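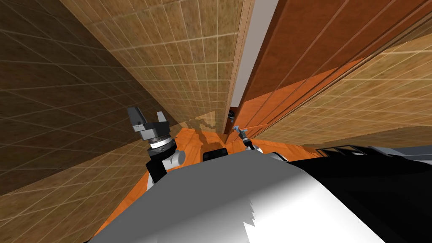 Carngate supplies and installs ceramic and porcelain tile for bathrooms, kitchens, utility rooms and small commercial washrooms. The company works from a single site with a trade counter, a cutting shop and a covered store, and carries out its own surveys, substrate preparation, setting and grouting. Most of our work is on walls, and most of the questions we get about walls concern joints. A thin pale grout line on a dark brown, speckled tile reads as a strong grid, and any drift in the layout shows along the full run. The same pale joint on a warm tan tile is more forgiving. We therefore agree on grout color and joint width before the layout is drawn, and both are written on the job sheet.

Background

Carngate was started by Huw Humphreys, who had worked as a tile setter and later as an estimator for a general contractor. The first premises was a rented unit of 600 square feet, used mainly for storage. The present building covers 3,872 square feet, of which 2,096 is racked storage and the rest is divided between the counter, the cutting shop and the office. Huw still prices the larger jobs and signs off on all wet-area work.

The company took over the stock and customer records of Petek, a mosaic supplier, when that business closed. Sheet-mounted mosaic is still sold under the Petek name. Customers who bought from Petek can ask the counter to look up an old order by address or by invoice number.

What we do

Survey and layout. Walls are checked for plumb and flatness with a laser and a straightedge. Floors are checked for level, deflection and moisture. The layout is drawn to scale and shows full tiles, cuts, movement joints and trim. Customers receive a copy before any material is ordered.

Preparation. We remove old tile, replace damaged board, prime, level and waterproof. Preparation is priced as a separate line. If the survey allowed for two coats of leveling compound and the floor needs only one, the difference comes off the invoice.

Setting. Wall tile is set in thin-set mortar suited to the tile and the substrate. Large-format tile is back-buttered – this adds time, and the quotation allows for it. We do not set over painted plaster or loose board.

Grouting and sealing. Cement grout is standard. Epoxy grout is available for washrooms and food preparation areas. Natural stone is sealed before and after grouting.

Cutting service. Trade and retail customers can bring tile in for straight cuts, miters and holes. Work handed in before 10 a.m. is normally ready the same afternoon.

Our ranges

Orero is our main wall range, glazed ceramic in matte and satin finishes. It is kept in stock in all standard colors, with matching trim for external corners and exposed edges.

Clurkari is a through-body porcelain for floors and heavily used walls. It is held in two thicknesses. The thicker tile is normally ordered in, and delivery depends on the batch.

We hold about 2,000 square feet of discontinued tile for repairs. Bring a whole tile if possible, or a piece that includes one corner and the back. Shade can vary between batches of the same color, and a close match cannot be guaranteed.

Training

Two trainee places open each September. Trainees spend the first months in the cutting shop and on preparation work, then move to setting under a lead installer. Applicants need basic arithmetic, a driver's license or a reliable way to reach the yard, and the ability to lift a full box of floor tile. Previous site experience is useful – it is not required.

Warranty and records

Labor is covered against cracked joints, loose tile and failed waterproofing under the terms printed on the quotation. Movement of the building, later plumbing work and the use of acid cleaners are excluded. We keep the layout drawing, batch numbers and grout reference for each job. To report a fault, quote the job number and send a short note of the room, the wall or floor affected and the date the problem was first noticed.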